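Progress report to the Karam Fund, February 28, 2025
Prepared by Kristine Policarpio, Drullville Clothing Exchange

This report covers the second half of the grant. The first half was reported by Lilla Orbán in August, and her figures are not repeated unless they have changed.

## Coats and intake

We gave out 246 winter coats, most of them adult sizes. Children's coats ran short again and we still have 143 families on the list for next season. Araceli Serrano has asked two of the elementary schools to send home a flyer before spring cleaning starts. 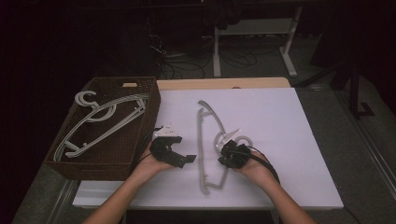
Intake now follows one routine. Each garment is checked for stains, broken zippers and missing buttons, then sized and tagged before it goes to the floor. Coats used to be folded into bins, and people had to dig for their size – the bins are gone, and everything with sleeves goes on a hanger. We have settled on gray plastic ones like the one on the board, mainly so that the sets match and the racks look tidy. The old wire hangers bent under the heavier coats and have been recycled.

The grant paid for 130 new size dividers. They are in use on every rack except shoes.

## Repairs

Erzsébet Pap runs the mending table two evenings a month. Zippers are the slow part. She has replaced what she can from donated stock, but long separating zippers have to be bought, and we went over on that line by $557. Kornél Orbán has moved money from printing to cover it, as your office approved.

Small tools and fittings are now kept in one drawer with a sign-out sheet. Padding wears faster than we planned for and should be budgeted as a supply next year.
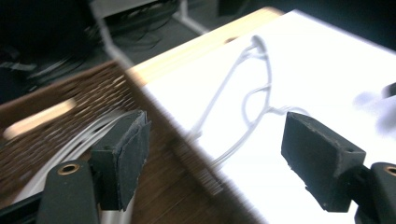

## Next steps

- Move summer stock to the back racks by the end of the grant.
- Get a second quote for the dryer vent. Irovetti quoted in the fall, but the price has expired.
- Decide whether to keep the Rasix inventory program. It handles tags well and reports badly.
- Send you the final budget sheet, with the zipper line shown separately.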